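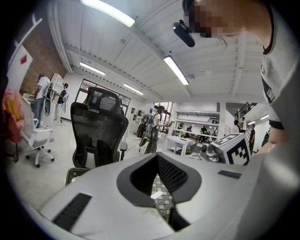

Two office chairs, one black and one white, both with mesh backs.

Vehicle Loads and Handling
Handout 3: Weight, Tires and Brakes
Instructor: Geeta Negi
Revised June 2022

Read this handout before the braking session. It follows on from the handout on suspension parts, so springs, dampers and anti-roll bars are not explained again. Bring the load sheet you filled in last time.

1. Terms used in this unit

Curb weight is the weight of the vehicle with its fluids and a full tank of fuel, and with no people or cargo in it. Payload is everything you add after that, including the driver. Gross vehicle weight is curb weight plus payload. The gross vehicle weight rating is the most that total may be, and it is printed on the certification label, normally found on the driver's door or door frame.

Students often mix up the last two. The first is what a vehicle weighs today. The second is a limit set by the manufacturer, and it does not change when you fit stiffer springs or bigger tires. Adding helper springs to a van may stop the back end from sagging, but the brakes, axle and wheel bearings are the same ones it left the factory with.

Each axle also has its own rating. A vehicle can be under its total rating and still be over on the rear axle if the cargo is all behind the wheels. Weigh the axles separately whenever you can.

2. Where the load sits

Weight placed between the axles is shared by both of them. Weight placed behind the rear axle works like a lever. It adds more than its own weight to the rear and takes some weight off the front. The front tires then have less grip for steering, and the headlights point higher than they should.

Height matters too. A load on the roof raises the center of gravity. The body leans more in a turn, and more weight moves to the outside tires. Tall vehicles with a narrow track are the worst case. In class we will compare the Dumunport delivery van with the Duggan pickup, which have nearly the same payload but carry it at very different heights.

For the written work, use this case. A driver places a toolbox weighing 126 pounds in the bed of the Duggan, directly over the rear axle. Nearly all of that weight goes to the rear axle. Now move the box to the tailgate. State what happens to the load on each axle and why. You do not need exact numbers, only the direction of the change and the reason for it.

3. Tires

A tire carries its load mostly by the air inside it. If pressure is low, the sidewall bends more with every turn of the wheel, heat builds up, and the edges of the tread wear faster than the middle. If pressure is too high for the load, the middle of the tread wears first and the ride gets harsh.

Use the pressure on the vehicle placard. The number on the sidewall is a limit for the tire itself and is not a recommended setting for the vehicle. Some placards list two settings, one for light use and one for a full load. Check pressure with the tires cold, before driving.

The load index on the sidewall is a code, and you need the table in the back of the course book to turn it into pounds. When you replace tires, the index must be at least as high as the one the manufacturer calls for.

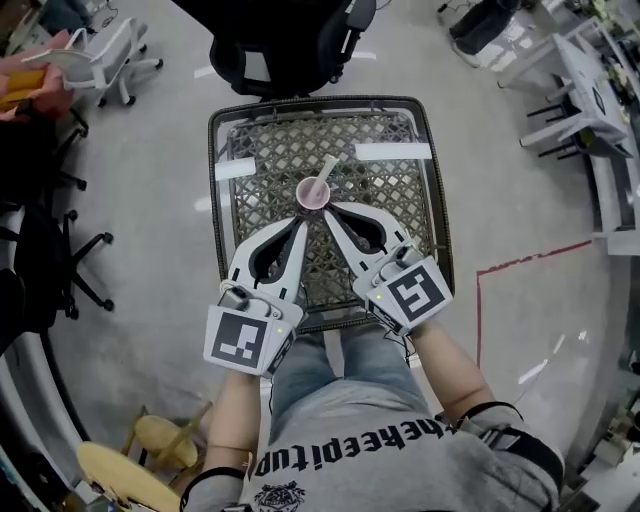
Why does a loaded vehicle take longer to stop when the brakes are in good condition?

The brakes have to turn the energy of motion into heat, and a heavier vehicle has more of that energy at the same speed. If the driver presses the pedal with the same force as before, the vehicle slows down more gently and covers more distance. Pressing harder makes up for part of this, up to the point where the tires reach their limit or the brakes get too hot to work well.

4. Brakes and heat

Brake fade is a loss of stopping power caused by heat. On a long downhill grade with a heavy load, the pads can get hot enough that the friction between pad and disc drops. The pedal still feels firm, but the vehicle does not slow as it should. If the fluid boils, the pedal goes soft instead, and may sink to the floor. Learn to tell these apart, as they have different causes and different repairs.

Old fluid boils at a lower temperature because it takes in water over time. Use the fluid type printed on the reservoir cap and follow the change interval in the service manual.

Drivers should pick a low gear before the grade starts and let the engine hold the speed down. Brake firmly to bring the speed down, then release so the brakes can cool. Light, constant pressure keeps heat going into the brakes with no break.

5. Rear brake balance

When a vehicle slows, weight moves forward. An empty pickup has little weight on its rear tires to begin with, so the rear wheels can lock early. Older trucks use a load-sensing valve connected to the rear axle by a rod. As the bed goes down under load, the valve lets more pressure through to the rear brakes. Newer vehicles do this job with the anti-lock system.

A bent or seized rod gives the wrong balance. So does a suspension lift if the rod is not adjusted afterward. The Oso trainer board at the front of the shop has one of these valves cut open so you can see the piston.

6. For next time

Read the Zullach service bulletin on wheel bearings. Finish the toolbox case and the axle load worksheet. Hand in both at the start of class, with your name on each sheet. Anyone who missed the weighing exercise can make it up in November, when the portable scales are back in the shop.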